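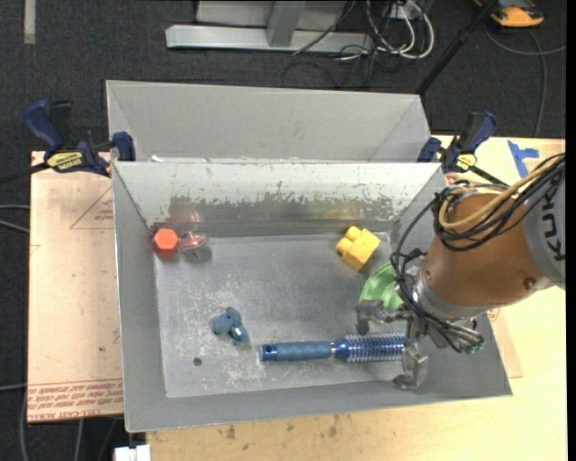

Rhea Tiongson says the helpline should stay open past 9, that's when people ring, and she's right. Last August we had 76 calls and most came late. Women sitting in cars, mainly. Whispering.

Anyway. Quick one before my shift. Training for new listeners is 15 April 2023, upstairs at Nurnholm, 4 places left. You don't need a qualification. You do need to be able to shut up and beleive someone. No "why didn't you leave". Never that.

Efa is doing the bit on consent, I'm doing the bit on going to the police (or not going, her choice). Bring lunch. Kettle works agian.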